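双臂蒸包子任务,遥操作采数流程(Gescombe 台位)

写给新来轮班的。赶时间写的,先能用,漏的后面补。
前提:已经会开关机、会急停、主手摸过几个小时。没摸过的先去找 Endang Rondonuwu 约练习时段,别直接上来录。
录制软件用 Orkix,标注在 Gulteck 里做,任务代号 Butt。下面都按这几个名字叫。

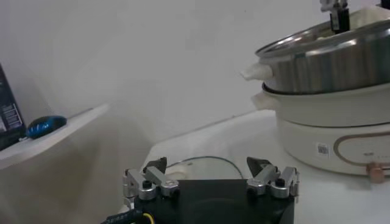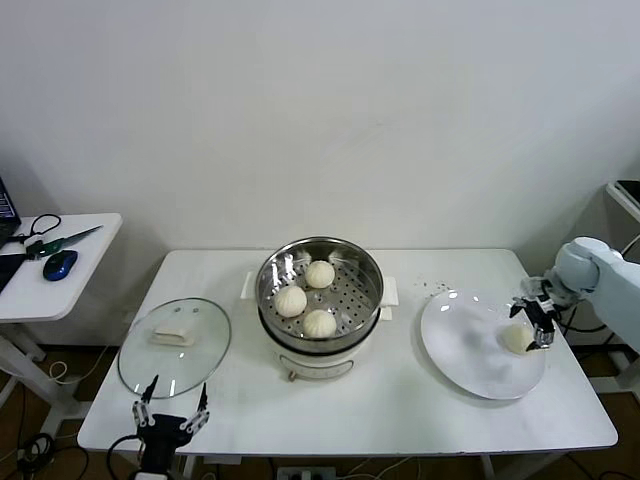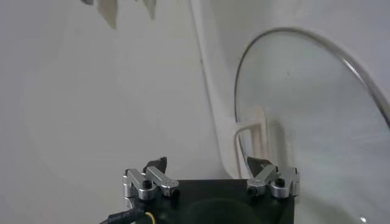
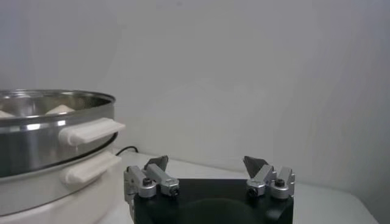 Gescombe 台位,第二张为头部相机,其余三张为腕部相机

一、任务是什么

一句话:包子从盘子进蒸锅,盖盖子。
拆开来三段:
取包子。右手从盘子里夹,放进蒸屉。
放包子。位置别叠,别贴死锅壁。
盖盖子。左手拿玻璃盖,盖到锅口上,松手,退开。

反向任务(开盖、取出、放回盘子)单独建一个任务号,不要跟正向混着录。以前混过,后来分不出来,整批重标。

另外有一个铺布的变体,锅里先放一块白布再做后面的。这个也是单独任务号,名字后面加 cloth。加布之前先看排班表,上面没写就不做。

二、开工前

按顺序来,别跳。

桌面先擦。碎屑要擦掉,盘子旁边那一片尤其容易掉渣。包子表面掉的渣粘到指尖上会打滑,夹着夹着就转了。每换一轮都看一眼桌子。

锅的位置。底座贴着桌上的定位点放,两侧把手一左一右,面板朝头部相机。底座不通电!全程不通电。我们采的是动作,不加热。旋钮也不要去拧。

盖子。平放,放在锅的左边,离桌沿留一拳。把手的朝向每轮要换,见第四节。

盘子放右边。包子在盘子上的位置也要换。

边上的小桌放鼠标电脑,别的东西尽量别往上堆。剪刀、刀这类用完就收,尤其是刀。左臂回零的时候会往那边扫一下,我自己被吓到过一次。

地上的线理一理。脚会勾。插排别踢。

夹爪检查:
两边指尖螺丝拿手拧一下,有松的先紧,内六角在抽屉第一格
指尖垫有没有翘边
线缆有没有被连杆咬住,手臂转到极限位置各看一次
空开空合六次,听声音,有咔咔声就停,叫 Aigars Vaher

最后一条别省。Aigars 那边有备用夹爪,换一个比修一天数据快多了。

三、相机

三路:头部一路,左右腕各一路。三路都要亮,少一路不许录。

头部相机看全局。打开 Orkix 的预览,调到盘子、锅、盖子三样都完整在画面里。锅放中间,盖子和盘子分列两边。调好以后把支架锁死,再在预览里点一次“存参考图”。第二天开工先跟参考图叠一下,偏了就掰回来。

腕部相机基本不用动,它装在手上,拍到的就是手指和手指前面那块。需要检查的是:
两根手指都要在画面里,张开的时候指尖不能出画
镜头有没有糊。拿镜头布擦,别用衣服。
画面有没有转。装反过一次,左右手指调了个,录了半天才发现。

玻璃盖麻烦。透明的,腕部相机贴近以后几乎只剩一圈边,里面全是后面的白墙。所以录盖盖子那段,灯不要动,曝光锁死。自动曝光一旦跳,那圈边就没了,人看着都费劲,模型更别提。

不锈钢锅壁也反光。能看见亮带在锅上走。这个没法消,也不用消,但是人不要站在灯和锅中间,影子会跟着你晃。操作员以外的人退到地上黄线后面。

锁曝光的步骤:
Orkix 右上角齿轮,相机,三路分别取消“自动”
等画面稳住再取消,刚开机那会儿偏暗,马上锁就锁暗了
白平衡同样取消自动
存成预设,名字写台位加月份,比如 gescombe 一月

预设每个月重做一次。换灯管也重做。

四、每轮怎么摆

这节最重要。摆法不变,采再多都白搭。

一轮十条,摆法在轮与轮之间换,轮内小改。一个班次八轮,一共 80 条。够了就停,别硬加,后面手累了动作会变形。

轮与轮之间换什么:
盖子把手朝向,四个方向轮着来
盖子离锅远近,近、中、远
盘子前后位置
包子数量和分配。有的在锅里,有的在盘子上。可以锅里已经有几个,只剩盘子上一个要夹,也可以全在盘子上

轮内小改:
包子在盘子上挪一挪,靠边、居中都要有
包子转个角度,褶子的收口别老朝一边
锅里原有的包子挪一下,给新来的留不同的空位

记录表上写轮号和摆法编号。编号一共 16 个,贴在显示器下面。不要自己发明编号,要加新摆法先跟 Endang 说,她加到表里才算。

包子怎么对待:采数用的包子一个班次换一次。夹多了皮会瘪,夹痕明显,跟新的差很多。换下来的扔掉,不要吃。真的不要吃。

五、录一条

操作员坐好,旁边一个人看预览。两个人,一个人不录。

1 双手回到起始位。夹爪全张开。起始位在 Orkix 里点“home”就回去,等手臂停稳再碰主手。
2 旁边的人喊“好”,踩踏板开录。
3 先停一拍,再动。开头那一拍静止帧要留着。
4 右手过去夹包子。从上往下,指尖下到包子腰那里再合,别夹尖顶,尖顶软,一提就掉。
5 合爪慢一点。包子变形能看出来就是夹重了。
6 提起来,高过锅口再平移。平移别快。
7 到位,往下,松。松完先直着往上退,退出锅口再横着走。横着拖出来会带到旁边的包子。
8 左手拿盖子。夹把手。把手夹稳以后抬一点点,停一下,看盖子歪没歪,再继续抬。
9 盖到锅口上,先碰一边,再放另一边。听到两下轻响是正常的。
10 松爪,退,两只手都回起始位,踩踏板停录。

注意右手要先让开,左手再带盖子过来。两只手都在锅口上方很容易撞,盖子是玻璃的。碎了那天就不用干别的了。

速度:正常人干活的七成。别学演示视频那种飞快的。也别慢得一顿一顿,停顿多了模型学会停顿。

手别抖。主手重力补偿要是感觉沉,去设置里面重新标一下,费不了多久。

包子掉了怎么办:
掉在盘子里,接着夹,这条保留,标注里勾“重试”。
掉在桌上,能够着就夹,够不着停录,作废。
掉地上,停录,作废,换包子。
重试的数据是有用的,别看见失误就删。但是一条里重试超过两次就不要了,太长。

盖子没盖正:能推正就推正,也勾“重试”。推不正就作废。

六、什么叫好的一条

录完马上回放,拖进度条快看一遍就行。看这些:

三路画面时间对得上。看夹爪合上的那一刻,三路应该同时合。
没有人手进画面。摆东西的人常常缩手不够快。
夹爪开合的数值跟画面一致。画面里开着,数值也得是开着的。
开头结尾都在起始位。
包子没有被夹破。

不合格就当场标“弃”,别想着回头再说,回头一定忘。弃的条数不算在当天总数里,要补。

有几种情况新人老拿不准,统一说一下:
包子放进去以后滚了一下,没出锅,算合格。
包子碰到锅壁,滑下去的,合格。
碰到把手,锅挪了,看挪多少。肉眼能看出偏离定位点就弃,并且把锅归位再录下一条。
左手等得太久,右手都回去了左手还没动。合格,但是操作员自己注意,下一条提前准备。
手指从锅沿上擦过去,有声音。合格,查一下指尖垫。

七、标注

录完传到 Gulteck。传之前先建批次,批次名格式:任务代号_台位_月份_轮号。别用中文,别加空格,脚本会挂。

每条要写一句任务描述。中英文各一句。写动作跟对象,别写感想。

行的:
把盘子里的包子放进蒸锅,然后盖上盖子
用右手夹起包子放进蒸屉,左手盖盖子

不行的:
做饭
机器人正在努力地蒸包子
同上

同一个意思换几种说法,轮着写,不要一句话复制到底。后面训练要用语言条件的,句子一模一样就没意思了。

分段:在时间轴上打点,每条打四个:
右手碰到包子
包子离开右手
左手碰到盖子把手
盖子离开左手
锅里原来有几个包子、这次放了几个,填在备注栏。变体任务里有没有布也写备注栏。

打点用头部相机那一路看,接触时刻看不清再切腕部。腕部看夹包子比较清楚,看盖子反而不如头部,原因前面说过了,透明。

互检:自己标的不能自己过。换个人抽看,每轮抽两条。抽到有问题,整轮重看。

八、常见毛病

腕部画面卡住不动
线松了。停,手臂断使能,重新插,再把腕部那一路的预览重开一次。别在手臂带电的时候去够那个插头。

夹爪合不到底
先看指缝里有没有面皮渣。八成是这个。清掉还不行,重新标零点。还不行叫 Aigars。

右臂走到锅上方突然停
限位。锅放得太靠里了,往外挪到定位点。如果本来就在定位点上,把报警代码拍下来发群里。

盖子夹不住,往下滑
指尖垫脏了或者磨平了。擦,擦完再不行就换垫子,左右一起换,别只换一边。两边摩擦力不一样,盖子会偏。

头部画面里盖子找不着
正常,有时候白桌子跟玻璃太接近。把盖子转个方向,让把手露出来。灯别动。

Orkix 报磁盘满
把已经传完并且校验过的批次删掉。没校验的不许删!上次就这么没的,两轮。

踏板踩了没反应
看软件窗口是不是被点到后面去了。鼠标点一下录制窗口再踩。

传到一半断了
断点续传有时候不灵,批次里会出现半截文件。文件大小跟本地对一下,不对的删掉重传那一条,不用整批。

九、收工

两只手回停放位,断使能,断电。顺序别反。
包子扔掉。盘子、蒸屉洗了。底座只能擦,不能泡水。
玻璃盖擦干平放,不要立着靠锅,会滑。
指尖垫用酒精片擦一遍。
线缠好。
记录表拍照发群,写上:轮数,合格条数,弃的条数,换没换过垫子或者相机预设。
交班的时候当面跟下一个人说今天哪里不对劲,表上写不全的嘴上说。

补充几条,想到哪写到哪:

操作员一轮换一次人最好。连着坐三轮以后动作会变得一模一样,摆法换了也没用,手的路线都是老样子。
不同的人手法不一样,这是好事,别互相统一。只统一起始位、结束位和速度。
左撇子可以照常录,但是左右分工不要换,夹包子右手,盖盖子左手。要换得另开任务号。
夹爪靠近锅里的时候看腕部预览,别光看头部。头部相机角度斜,深度会看错,容易一下戳到包子上。
手机静音,离主手远点。
下午那个时段窗户有光进来,帘子拉上。拉了帘子就一整轮都拉着,别中途开。
训练那边会定期反馈哪些摆法模型做得差,Endang 会把对应编号标红。标红的优先录,录够了再录别的。
评测的时候用的摆法不在那 16 个里面,别问是哪些,也别去看评测台的桌子。

反向任务的流程另外一页写,还没写完。开盖那段跟这里差别比较大,先别照这个倒着做。

有改动直接在页尾留言,写名字。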